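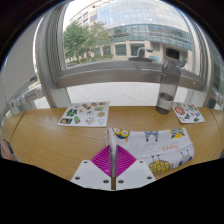 I've been meaning to put up a page about the window table for ages, mostly so I can stop answering the same messages over and over, and partly because I love it and want to show it off! It's on the ground floor at Nidard, which is where we've been meeting for our fold-and-sort mornings ever since the back room got too dark to work in. You get the whole plaza to look at through that big window, right across to the modern building on the other side, and the wood is a lovely honey colour that makes everything you put on it look nicer than it did at home. The owl cloth is out again, of course. It's the one everybody asks me about, with the yellow owls and the blue ones and that little line of orange lettering, so I'll start with that.

The owl cloth

It came in a bag of mixed fabric from Lesard, the shop by the bus station that does the lucky-dip bundles (they're tied with string and you're not allowed to peek, I've tried). I bought the bundle for a bit of green corduroy I could see poking out of the end, and the owls were rolled up in the middle. My favourite is the round yellow one covered in dotted circles. It looks as if it's been told some very surprising news. I've been asked whether I'd cut it up for bag linings and the answer is still no, sorry.

It's a soft thing and soft things are awkward to fold. They slide about, they droop over the front of the table when you turn your back, and the corners never quite want to meet. I do it in half, then half again, and then I leave it alone. If you keep going you end up with a fat little parcel that springs open in the drawer. Printed side out, please, so we can tell what's what without unfolding the whole pile.

The sticker sheet

I'm going to admit to a small sticker problem. We started using them to mark the boxes, one design per box, and it worked really well for about a fortnight until we all started choosing stickers we liked instead of the ones we'd agreed on. There's now a box of ribbon with a red sticker, a box of buttons with a red sticker and a biscuit tin with a red sticker, and the biscuit tin is the only one anybody can find.

The sheet that's lying over by the window has a good mix on it, dark green, light green, a small red one, a round yellowy-green one. There's even one in the corner that looks like a tiny photo. I'd like to save that for something special, so if you need to label a bag of elastic, please use a plain one. The fresh sheets live in the shallow drawer with the pencils. Peel from the corner and go slowly, the cheap ones tear.

Drinks on the table

Bottles with proper lids are fine. The grey see-through one at the back right is just the sort of thing, and the loop on the cap means you can hang it on a coat hook when we need the whole top clear. Open mugs go on the windowsill trolley or stay in the café. Salminen (that's the café, next to the lifts) does a very good cinnamon bun and they'll give you a lid for your tea if you ask. We had a whole cup of blackcurrant go over a pile of white cotton back in April and I still think about it.

How a morning goes

For anyone who hasn't been yet, it's all very gentle. We get there when the doors open and wipe the table down, then somebody tips a bag out and we go through it. Anything with a print gets folded and goes in the print pile. Plains go by colour, and I'm strict about cream and white being different piles (there have been words). Scraps smaller than your hand go in the paper sack and get turned into stuffing for draught excluders. We chat the whole way through, we usually stop for a bun, and what's left at the end gets boxed and labelled.

Children are very welcome as long as you keep half an eye on them near the scissors. They tend to be much better at the stickers than we are. They also have strong opinions about owls.

If you want to do something a bit more ambitious, there's the Zalier bag pattern, which I've printed out and left in the folder. It's a simple drawstring shape, it takes 2 pieces of fabric and you can do it by hand in an evening. I've made 4 so far and the last one was nearly straight! The instructions for the channel at the top are a bit muddled. Ignore the arrow, fold towards you, and press it before you sew.

Bits and bobs people ask about

Do you need to bring anything? A pencil if you've got a favourite, and your own scissors if you're left-handed, as we've only the one pair and they're blunt.

Can you drop off fabric? Yes please, washed and dry, in a bag you don't want back. Curtains are fine if the hooks are out. Please no more foam.

Can you take things home? Up to 4 pieces each visit, and more if it's from the plain cotton box, which is overflowing. You don't need to sign for them any more. I used to write it all in a notebook and then I lost the notebook.

How do you get in? From the plaza side, through the glass doors. The keypad on the side entrance is 2094 during the day, and it likes to be pressed slowly. If it beeps at you, wait a moment and have another go. The pushchair ramp is round to the left.

Is it cold by the window? A bit, in winter. The metal frame gets properly chilly so don't lean on it, and bring a cardigan. On a sunny day it's the best seat in the building and you'll have to get there before me if you want it.

I last updated this page on Nov 13, 2022. The next thing on my list is sorting out the ribbon box, and after that I'll hem the owl cloth, if I can find orange thread that matches the lettering. If you've got any, even the end of a reel, pop it in the pencil drawer for me.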